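# Working out whether a machine can do your chore yet

People who run small kitchens, laundries and packing rooms keep asking me the same thing: could a robot do this job, and if not, how long until it can? I can't answer the second half. The first half you can work out for yourself with a pencil, a timer and one afternoon. These are the steps I use.

You need no programming for any of it. You do need someone who does the chore often and doesn't mind being watched.

## 1. Write the chore down as single actions

Take one chore and break it up until each line has one verb in it. "Clear the table" is no good. "Pick up plate, carry plate to sink, put plate down" is better. Most people stop too early, so do the list once, leave it overnight and do it again.

When Nisreen Haddadin tried this with the lunch prep at Finura, her first list for "get the vegetables ready" had six lines. Her second ran to two sheets of paper, because she'd left out every time she moved something out of the way to reach something else. Those moves are where machines lose most of their time, so put them all in.

## 2. Mark each line with what changes

Go down the list and write a letter beside each action:

- **F** for fixed. The object is the same every time and sits in the same place.
- **P** for place. Same object, but it could be anywhere within reach.
- **S** for shape. The object itself varies, as fruit does, or it bends and folds.
- **J** for judgement. Someone has to decide something, such as whether it's clean enough or ripe enough.

Give a line more than one letter if it needs them. Picking a lemon out of a mixed crate is P, S and possibly J.

F lines can be done by machine now and have been for decades. P lines can often be done, given a decent camera and enough light. S lines depend heavily on the object. J lines are mostly still yours.

## 3. Look at the grip

For every P and S line, ask how the thing would be held. Do it with your own hand first, using only your thumb and one finger. If you can still manage, a simple two-finger gripper has a fair chance. If you find yourself wanting a third finger, or sliding the object to the edge of the counter to get under it, write that down.

Flat things are worse than they look. A plate is easy to hold by its rim once it's up, but getting it up is another matter. A chopping board lying flush on a worktop is the same problem with more weight. Round things roll when touched off centre. Pans are kinder, provided the handle points somewhere useful.

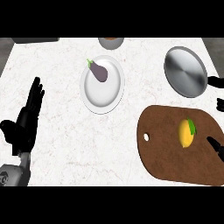 A grip also has to suit what comes next. If an aubergine is going from a plate into a pan, holding it by the middle is fine. If it has to be held steady for cutting, the hand must be well clear of the blade, and the machine needs to know which end is which. Go back through your list and check each pick-up against the line after it. You will probably change a few.

## 4. Check the second hand

Count nothing here, just mark every action where you use both hands. Then try each of them with one hand in your pocket.

Some turn out to be habit. You steady a bowl because you always have, and a damp cloth underneath would do as well. Others really need two hands: opening a jar, folding a sheet, scraping a board into a pan. Two arms that don't get in each other's way are a good deal harder to run than one. They both want the same bit of counter at the same moment — and somebody has to decide which one waits.

Hefin Owen, who looks after the bench trials at Rerkard, asks people to put a strip of tape down the middle of the worktop and keep each hand on its own side. It feels silly for a few minutes and then shows you exactly which steps cross over. Mark those with a **2**.

## 5. Be careful with demonstrations

If you've been shown a video or a simulation, watch it with your list in front of you. Tick only the lines you see done from start to finish. A hand near an object doesn't count as a pick-up.

Simulation is a proper tool and I use it. You can run the same reach hundreds of times overnight and nothing gets broken. Dušan Hodžić ran 878 attempts at one tabletop task that way before he let a real arm near real crockery. But a simulated counter has no grease on it unless someone adds grease, and a simulated lemon weighs what it was told to weigh. Ask the supplier:

1. Which steps have been run on a real machine?
2. Were the objects moved between attempts, and by whom?
3. What happens after a drop?
4. How long does one full run take, including resets?

The third question tells you the most. A machine that drops something and carries on as if it hadn't will need a person beside it all day, and then you've saved nothing.

## 6. Add it up

You should now have a list with letters and a few 2s. Sort it like this:

| Lines | What to do |
|---|---|
| F only | Worth getting a price |
| P only | Ask for a trial on your own site |
| S, one hand | Ask for a trial with your own objects |
| S with a 2 | Leave it for now |
| Any J | Keep a person on it |

Don't expect the whole chore to fall in one row. At Prirlow, Ming-te Hsu found that more than 6 in every ten lines of her tray-laying job were F or P, but they were scattered between S lines, so a machine would have been stopping and starting the whole shift. She moved the order of work about until the easy lines came together at the end. The trial covers only that last stretch.

If reordering doesn't help, look at the objects. Racks, trays with fixed slots and handles that all face one way will turn P lines into F lines for very little money. Svend Norðdahl did this in his own kitchen and decided he no longer wanted the robot, since the racks had saved him most of the time.

## When to do it again

Keep the list. Date it, and repeat steps 2 to 4 when you change supplier, crockery or layout. Mine for the washing-up is dated February 11, 2018 and has a J against "check glass for smears" that I'd be glad to cross out.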